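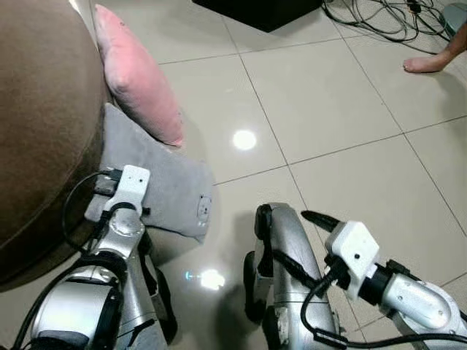 Can the Kirus two-arm kit handle cushions on a glossy tile floor, or is it only good for hard objects on a table?

Posted by lowbay_lab

It handles cushions, with the stock fingers, provided you grip a corner or a seam and keep the lift slow. Large flat faces are a problem. The fingers can't get purchase on a panel that is stretched tight, and pushing harder only moves the cushion across the floor.

Posted by torque_and_tile

Details from lowbay_lab:

I should have given more background. We are looking at the Kirus kit from Jekham on the monthly plan, which was quoted to us at $667 including both arms, the head camera, the two wrist cameras and remote support. The job is tidying soft furnishings in rental units: pick a cushion up off the floor, put it on the seat, move on. Floors are mostly polished tile. Every demo clip I can find uses blocks and cups. We already have a mobile base, so that part isn't a concern. I need to know about grip on fabric, reflections in the depth data, and cable routing, in that order.

More from torque_and_tile:

OK, that helps. We have had the kit since February and use it for almost the same work, upholstered seating and loose cushions.

Grip: leave the closing force at the default for plush covers. On woven covers go one step higher. The controller reports a successful grasp from motor current, and a folded edge of thin fabric will often read as empty when it isn't. Turn off the automatic retry or it will open and drop what it has. The setting is under End Effector, Behavior, Retry on Empty.

Approach: bring the wrist in low and from the side. If you come straight down, the white housing reaches the cushion before the fingers are deep enough to close on anything. Rounded chairs are worse than sofas for this, because the armrest takes up the space the forearm wants to be in.

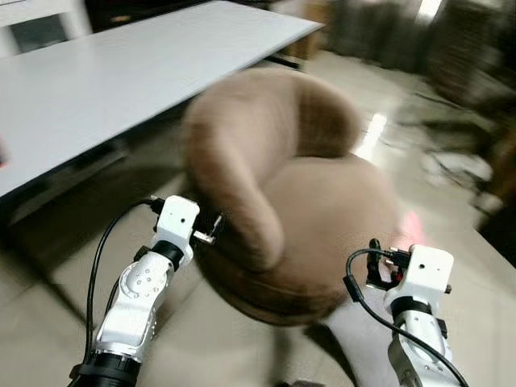

The planner also treats the armrest as rigid, so it refuses some paths that would be harmless in practice. You can mark a region as soft contact in the workspace editor and set a force limit for it. I have mine at 7 newtons. Above that, a light chair starts to creep on tile.

Base speed: keep it at 40 percent or lower whenever an arm is extended. Faster than that, the head camera image smears in the turns and the cushion detector loses its target, then has to search again from the start. You lose more time than you gain.

Cables: the stock loops at the wrist are long. They have to be, for full rotation, but they will catch on a chair arm or a table edge. Add a clip on the forearm and check the slack through the whole wrist range before you run anything unattended. Jekham sells a sleeve for this. I haven't tried it.

Posted by Britisgate

Agree with most of the above except the retry setting. We left it on and raised the current threshold instead. Works fine with thick cushions. No idea about thin ones.

On reflections, which the first answer skipped: overhead lights show up in polished tile as bright round spots, and on our unit the depth map gets a hole at each one. The obstacle layer then fills the hole with whatever you have set for unknown, which is "blocked" by default. Switch it to "use last valid" and lower the camera exposure. Diffusers on the lights would be better if you control the building. You probably don't.

The wrist cameras are less affected close in, but check for glare between the fingers before trusting the grasp score.
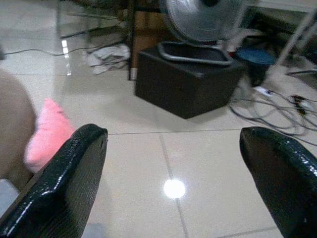

Gripper camera view, fingers open over polished tile.

Also clear the power cords first. The detector has no class for loose cable, and a cord next to a cushion gets included in the cushion outline about as often as it gets left out.

Finger pads are a wear item. Ours are inspected every 1000 grasps and swapped when the texture goes smooth at the tip. Replacements ship from the Vallejo depot and are not covered by the monthly plan, at least not by ours. Read the consumables page of the quote before you sign.

Comment from lowbay_lab:

Checked the quote. Pads are excluded, sleeve is included. Will ask for a trial on woven covers and post the settings that work.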